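Can a machine do the boring jobs yet?
Home and Workshop Forum > General chat

mossbank
My sister sent me a clip of a machine folding towels and asked whether she should hold off buying a new tumble dryer until one of these things can do the whole wash. I told her to buy the dryer. But it got me wondering where things have got to. I don't mean vacuum cleaners that go round in circles. I mean picking things up and putting them where they belong, at home or in a small workshop. Does anyone here have real experience?

tinlid
Depends what you call a chore. We have had a machine at work for years that puts caps on bottles and it never stops. If the bottle is always in the same place and always the same bottle, the job was solved before I left school. Your sister's towels are never in the same place.

Danylo Horobets
I fit out small workshops and I get asked this a lot. The last place I did was Stukia, who make hinges and brackets. They had a arm on trial for loading pins into a drilling jig. 171 pins in a shift before it needed a person to sort it out. The lad who does the job by hand does more than that before his tea break. They sent it back.

mossbank
What did it need sorting out for?

Danylo Horobets
Pins lying against each other, mostly. It would go for one and push the other. Then it would carry on as if it had got hold of something and go through the whole movement with nothing in its fingers. You had to stand there and watch it, so you might as well load the pins.

hob_and_kettle
171 in a shift isn't nothing if it does it overnight. Nobody is in the building at night, are they?

Danylo Horobets
It didn't do it overnight. It stopped, and it stayed stopped until somebody came in.

hob_and_kettle
Then that's a feeding problem. Put the pins in a vibrating feeder so they come out one at a time and the arm will be fine. I think people blame the robot for a mess on the bench.

tinlid
If you have a feeder, the right jig and everything lined up, you don't need a clever arm. You need a cheap one with two positions. The whole selling point of the new ones is that they cope with the mess.

Vitalii Hordiienko
I can add something from the other side. I work on the software for this at Claridska, and small parts on a table is what I do all day. I would say both of you are partly right.

Seeing the part is not the hard bit any more. A camera on the wrist will find a peg on a plain table nearly every time. Picking it up is mostly fine too, if there is space round it. The trouble starts when it has to be put into something. A person feels the peg touch the edge of the hole and wiggles it without thinking. An arm that is slightly out presses down next to the hole, and the peg either tips over or gets flicked away.

We do most of the practice in simulation, where you can run the same job over and over and nothing gets broken. The arm works at a table with a few short cylinders, a tray and a board to work round.

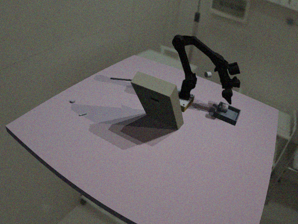

The board is harder than people expect. Anything that stands up on the table is something for the elbow to hit and something that can hide a part from a camera. It also throws a shadow, and shadows used to upset our older system quite badly. A kitchen worktop has a toaster, a kettle and a bread bin on it, so you can work out the rest.

mossbank
So is it a no for the towels?

Vitalii Hordiienko
Towels are a different group's problem, thankfully. Cloth is worse. A peg keeps its shape.

hob_and_kettle
I don't trust simulation for this. We had a demo from Elledico in October and it was lovely on the screen. On our bench it missed the tray 3 times out of 11, and that was with their own man setting it up.

Vitalii Hordiienko
That sounds normal for a first day on a new bench — the friction is wrong, the lighting is wrong and the table is never quite level. You still have to do the last part on the real thing. I wouldn't buy anything on the strength of a screen demo, ours included.

tinlid
Best advice in the thread. What would you let one do now, then?

Vitalii Hordiienko
One kind of part, in a shallow tray, with space round each one, and dropped into something with a wide opening. Sorting, basically. I would not leave it to load a drilling jig.

Danylo Horobets
Stukia have asked me to look at a feeder and a plain two-position arm, as it happens. Symonenko do one at a sensible price. I'll put the numbers up when I have them.

mossbank
Thanks all. She has ordered the dryer. It comes on 23rd August.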